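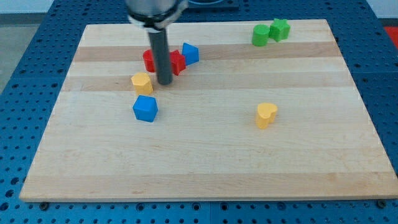
Figure 3. Work area for the pushing trials. The rod end effector is held just above the board, among the coloured blocks.

4.2 Comparison of controllers with the rod end effector

The trials in Section 4.1 were carried out with the two-finger gripper closed and used as a blunt pusher. The results were difficult to interpret, as the closed fingers present a flat face in one direction and a narrow edge in the other, so that the outcome of a push depended on the angle of the wrist as well as on the controller. For the trials reported in this section the gripper was removed and replaced by a plain cylindrical rod with a rounded tip (Figure 3). The rod is the same in every horizontal direction, and the wrist angle was therefore held fixed throughout.

The board is bolted to the perforated table, and its position relative to the base of the arm was measured once, before the first trial, and checked at the end of each session. The blocks are simple plastic shapes: cylinders, cubes, stars, hearts and triangular prisms. They were chosen for the different ways in which they respond to contact. A cylinder standing on its end slides or turns with little warning, a cube tends to settle against the rod once one face is in contact, and a star may catch the rod between two of its points and travel with it for some distance. The hearts are the least regular of the set, as a push on one lobe produces a large rotation while a push into the notch produces almost none.

Two controllers were compared. The first is the position controller supplied with the Truvon arm, which follows a planned path at a set speed and makes no use of contact force. The second is the compliant controller described in Section 3.3, which follows the same path but allows the tip to give way in the horizontal plane when the measured force rises. Both received targets from the same planner and the same overhead camera, and both were limited to the same maximum tip speed. Vertical stiffness was also the same in the two cases, since early trials showed that a soft vertical axis allowed the tip to drag on the wood grain and spoil the comparison.

Each trial consisted of a single instruction to bring one named block into contact with another. A trial was counted as successful if the two blocks were touching when the arm came to rest, if no block had fallen over, and if no block had left the board. Trials were stopped after 3000 control steps and counted as failures if the arm had not come to rest by then. Starting layouts were drawn from a fixed list, and every layout was used once with each controller, in mixed order. The layouts include both crowded groups and blocks standing well apart from their neighbours. Blocks were put back by hand between trials with the help of an outline projected on to the board, which was switched off before the arm moved. All outcomes were judged from the recorded video by Tianyou Tang, who was not told which controller had been used.

Each controller completed 800 trials. The compliant controller succeeded in 755 of these and the position controller in 527. The difference was present for every shape but was not evenly spread. With cubes, the two controllers were close, and most failures of either kind came from errors in the camera estimate of the starting position. With stars and hearts, the position controller often continued along its path after the block had rotated away from the tip, so that the arm reached its end point with the block left behind or pushed to one side. The compliant controller slowed in the same situation, which gave the planner time to issue a new path.

Crowded layouts deserve separate mention. Where several blocks stood close to the rod at the start of a trial, the first difficulty was to lower the tip into the gap between them without touching any of them. The position controller did this well, and in a small number of layouts it did better than the compliant controller, whose tip could drift slightly during the descent. We corrected part of this drift by holding the horizontal axes stiff until the tip was within a set height of the board. The correction was made before the trials reported here and was not changed afterwards.

The rod itself had a clear effect on what the camera could see. Blocks directly behind it are partly hidden from a forward view, and even from overhead the arm housing covers some of the board when the tip is near the back edge. For this reason the planner does not update its estimate of a block while more than half of the outline is covered, and relies on the last clear view. Simões et al. report a similar rule for a suction tool, although their housing was considerably narrower than ours. We found that the rule mattered most for the blocks of the same colour standing close together, which the colour-based detector sometimes merged when the rod passed between them.

We also tried two other tips in a shorter series. The Dremwood tip, which has a soft sleeve, reduced slipping on the cylinders but held on to the blocks when the rod was lifted, and several were moved or tipped in this way. The Gremach tip is a narrow rod with a flat end. It reached into tighter gaps than the rounded rod, but gave less steady contact with the hearts, and the compliant controller had to be retuned before it could be used at all. Neither series was long enough to support a firm comparison, and the results are not included in the totals given above.

Two limits of these trials should be noted. All pushes took place on a single board, and friction on the wood is unlikely to be the same along the grain as across it. We did not measure this, although the layouts call for pushes in both directions. Secondly, the success test takes no account of the final rotation of a block – a heart brought into contact with its target counts as a success whichever way it faces. Tasks that require a given orientation are considered in Section 4.3, where the same rod and the same board are used with a revised set of layouts.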